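Mandwood plain white table, reviewed by Ishbel Halliday

The Mandwood people say this table suits "any room, any purpose". I have heard that said of a lot of tables. We bought ours in May for the back room at Niltthorpe and I have held off writing anything until I had stopped being annoyed by the delivery, which took 11 days and came without the instructions.

It is a white table. The top is pale and plain and goes with a white wall, if you want everything to go with a white wall. Shirley Rudd thought it looked cold, so on went a small vase of artificial white flowers, and I will admit that helped more than I expected.

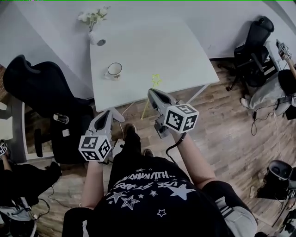
My main complaint is cables. There is no hole, clip or tray for them, so anything with a lead ends up with it hanging down the front. For more than 400 pounds I think that is poor. The old Oksanen desk had a slot at the back and cost a good deal less.

White also shows everything. A mug with no coaster under it leaves a ring, and though the rings have come off so far, I wouldn't trust it with red wine. An ordinary office chair goes up to it well enough, but two people working side by side will be knocking elbows.

In its favour, it doesn't wobble — Géza Hegedűs leaned his full weight on one corner to prove me wrong, and did. Putting it together took us 3 hours, one of them spent looking for a bolt.

Would I buy it again? At half the price, perhaps. 6 out of 11, and I've taken the marks off mostly for the cables.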